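Reading Group FAQ

Last updated 22/09/2025

What is the Zelness Reading Group?
We are a group of readers who meet once a month to talk about one novel. Most of our picks are recent fiction set outside the United States. The group was started by Obsa Seyoum, who still chooses the April book every year.

Do I have to finish the book before I come?
No. Please be aware that we talk about the ending, usually in the first half hour.

How are the books chosen?
Members send in titles and everyone votes. A book needs six votes to make the list. We choose 11 titles a year and take one month off.

What are you reading now?
The current book is Nandum, a family novel about two sisters who inherit their father's ferry business and can't agree on what to do with it. It is told in 31 short chapters. Some members found the younger sister hard to like, so expect some argument.
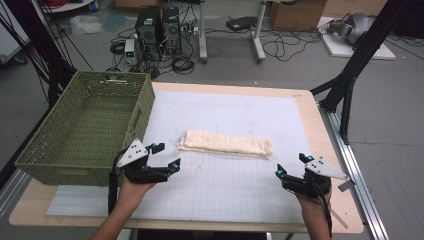 A folded towel and a green basket on the table.

Is Nandum part of a series?
It can be read alone. The older sister has a small part in Durnix, by the same author, but you won't miss anything if you haven't read it.

Can I borrow a copy?
Yes. We have up to 14 loan copies of each title. Loans go to new members first. Return yours at the meeting, and please don't write in it. Pencil counts as writing.

Are audiobooks okay?
Yes. Page numbers won't help you during the discussion, so note the chapter if there is a passage you want to bring up.

Can I post a review on your site?
Members can. Keep it under a page, say whether you finished the book, and put any spoilers in the last paragraph. We don't take reviews from authors or publishers. Negative reviews are fine. Our review of Frade was mostly negative and it is still up.

How do I join?
Fill out the form on the Contact page. You will get the next title and the meeting details by email. There is no fee.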